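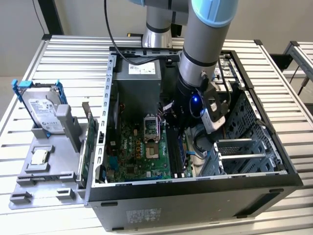

Laltdenのオープンデー、行ってきました!ロボットがパソコンを組むのを延々見てた人の感想スレッドです。長いです、ごめん(技術の話はうろ覚えなので詳しい人は優しくしてください)

会場は駅からバスで9分、倉庫街のいちばん奥。看板が小さすぎて一回通り過ぎました。受付で名札をもらって、靴カバーをはいて、いざ2階へ。この時点でもうテンションが高い。

お目当てはアームのデモ。デルのデスクトップが横倒しで台に置いてあって、側板が外してあって、そこに上からアームがぬーっと入っていくんですよ。思ってたよりずっと狭いところに手を突っ込む。見てるこっちが息を止めてしまう。

で、私がいちばん食いついたのが横のトレイ。グレーの樹脂で、部品ごとに居場所があるやつ。HDDは青いキャリアに入ったまま立ってるし、CPUはくぼみにちょこんと座ってるし、緑の拡張カードも縦に刺さって待機してる。お弁当箱じゃん……ってつぶやいたら隣の人に笑われました。

マザーボードのほうはCPUソケットが空で、金属のフタがぱかっと上がった状態。金色のピンがびっしり見えてて、自作で一回ピンを曲げたことのある人間としては直視がつらい。あそこにCPUを置く係、私なら絶対やりたくない。

解説はFlora Shearerさん。早口だけどめちゃくちゃ楽しそうに話す人で、こっちまで楽しくなる。「難しいのは力を入れるところより、力を抜くところなんです」って言ってて、メモしました。メモリを挿すときの、あの「ぐっ」てやつの話です。

ハンドの横に白黒のカメラがくっついてて、先っぽのほうに青いLEDがぽちっと光ってるのがかわいい。小学生の子が「目が青い!」って叫んで、お母さんが「目はたぶん隣のほうだよ」って返してた。いい親子だった。

質問タイムで「ケーブルも挿せるんですか」と聞いた人がいて(えらい、私も聞きたかった)、答えは「練習中です」。硬い部品は位置が決まるけど、ケーブルは毎回ちがう形でくたっとするから別の難しさがあるらしい。たしかに私の机の裏のケーブルも毎日ちがう顔をしている。

Junaid Arainさんという若いエンジニアさんが教えてくれたんですが、練習用の手順は今272通りあるそうです。部品の向きを変えたり、ケースの位置をちょっとずらしたり。「ずらすのは誰がやるんですか?」「僕です」とのこと。お疲れさまです。

そして試行の累計が3887回。壁のホワイトボードに手書きで書いてあって、デジタルじゃないんかい!となりました。こういうの大好き。

書き忘れてた、台の話も。アルミの、すのこみたいに溝がずーっと並んでる作業台で、治具をどこにでも固定できるんだって。隣にも似たような台がありました。家に欲しい。置く場所はない。

途中で休憩があって、Galterっていう近所のパン屋さんのカレーパンが出ました。無料。なのに揚げたて。見学会のレベルが高すぎる。二個目に手を伸ばしたところでRafia Naqviさん(今回誘ってくれた友だち)と目が合って、無言でうなずき合いました。

後半は別室でWajid Mohmandさんのミニ講演。分解のほうの話が中心で、古いパソコンをばらして使える部品を取り出す作業って、組むより面倒なことが多いんだそうです。ネジがつぶれてたり、ほこりで固まってたり。「新品はみんな行儀がいい」という言い方がよかった。

参加者は66人くらいだったかな。学生さんと、工場勤めっぽい人と、あと私みたいなただの見たがり。年齢もばらばらで、質問の角度が全然ちがうのが面白かったです。

お土産はステッカーとペン。ペンの書き心地が妙にいい。ステッカーはノートPCに貼ろうとして、曲がりました。ロボットに貼ってもらえばよかった。

聞かれたので追記:写真は撮ってOKでした。フラッシュだけ禁止。カメラの認識に影響が出るかもしれないから、だそうです。行く人は設定を先に切っておくといいよ。

もうひとつ追記:次は2月にもやるそうです。申し込みはLaltdenのサイトから。午後の回はすぐ埋まるらしいので、朝10時の回が狙い目かも。私もたぶんまた行きます、カレーパンもあるし!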